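Teaching a Planner to Tidy Up

Ask the software people at Woltley what the hardest object in the house is and they won't say a wine glass. They'll say a hair tie! It has no fixed shape, it hides under other soft things, and a depth sensor sees it as a faint lump.

That's the kind of problem I went to Woltley to see on a Wednesday, and I came home grinning. The team's control stack, called Tallel, learns from demonstrations recorded with hand-held grippers in ordinary bedrooms. Each one gives the software a wrist-level view of the job plus the path the hand took through it.

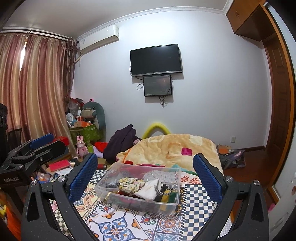 A clear storage box of small accessories between the fingers of a hand-held gripper. Mixed cloth and hard items are a tough test for perception.

Tallel splits the work in two. A perception model called Ellemero guesses where one item ends and the next begins, then scores how sure it is. The planner takes those guesses and writes a short motion, never more than 32 steps, before looking again. If the score drops partway through, it throws out the rest of the motion and starts over from wherever the fingers are.

I love that last part. Older planners I've watched would march through the whole path even after the cloth had slid away. Tallel changes its mind seven times a second, and on the replay screen you can see the planned path wriggle like a fishing line.

The tooling deserves some praise too. A viewer lines up every demonstration with the planner's own choice at the same moment and paints the gaps red. Of the 63 household tasks in the current set, six are still mostly red, and all six involve fabric inside a container. The next release gets a new grasp scorer aimed right at those, with training runs set to begin in June.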